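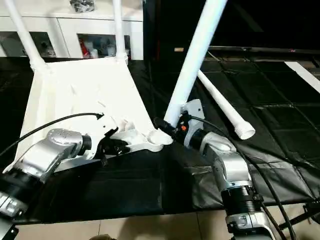 White plastic chair, two legs on, the rest still to go.

From: Xiaoyan Song
To: Lidura shared workshop list
Date: Nov 20, 2021
Subject: Re: chairs for the reading room

Replying to Zixuan's message, quoted below, because a few people have written to me off the list with the same points.

On Nov 18, Zixuan Cui wrote:
> I read the notes from the September meeting and I still don't see why we
> are buying new chairs. The old wooden ones have been in that room since
> before I joined. Some of them wobble, yes. Wobbly chairs can be glued.
> Wenjie offered to do it and as far as I can tell no one answered him.
> Also, where does the 2996 come from? The notes say "seating and
> related" and that is all they say.
>
> I would like to see the old ones kept, or at least offered to members
> before they go anywhere.

Taking the money first. The 2996 is the whole line for the reading room this year. It covers the chairs, the new lamp over the long table, and paint for the back wall. The paint and lamp together come to 220 less than we planned, and I have left that in the line for now. I should have split it out in the notes. The next set will list each item.

On gluing: I did see Wenjie's offer and I did not reply to it, and I'm sorry about that. He and I went through the old chairs last week. The ones with loose back rails are an easy fix. Knock the joint apart, scrape off the old glue, put in fresh glue and leave it clamped overnight. Fresh glue over old glue does not hold, which is why the ones we did a few years ago came loose again. The ones with split seats are a different matter. The split runs through the front leg joint, and Wenjie thinks they would need new seats cut. He is willing to try one and see how long it takes him.

So the plan has changed a little. The chairs with loose rails stay and get repaired. The split ones are set aside under the stairs, and any member can claim one by writing to this list. Please put your name on a piece of tape on the underside — last time we had two people claim the same bench.

The new chairs go to the front half of the room only. They are light and they wipe clean, which matters for the Saturday children's hour more than it does for the rest of us. If you find them uncomfortable for a long evening, the wooden ones will be at the long table, where most people sit anyway.

Shaohua asked about felt pads. Yes, for all of them, old and new. The stick-on kind came off within a month on the old floor, so for the wooden legs I would rather use the kind with a small nail. Drill a pilot hole first or the leg end may split. If someone has a box of these at home, please say so before I order.

Mingxuan asked whether the room will be closed. Only for the painting, and only the back half. The shelves on that side need to be emptied the evening before. The Govine boxes in the hallway can be used for the books, but keep the shelf order and mark each box with its shelf number.

Still open: who has the long clamps? They are not on the rack and Wenjie needs four of them.

Xiaoyan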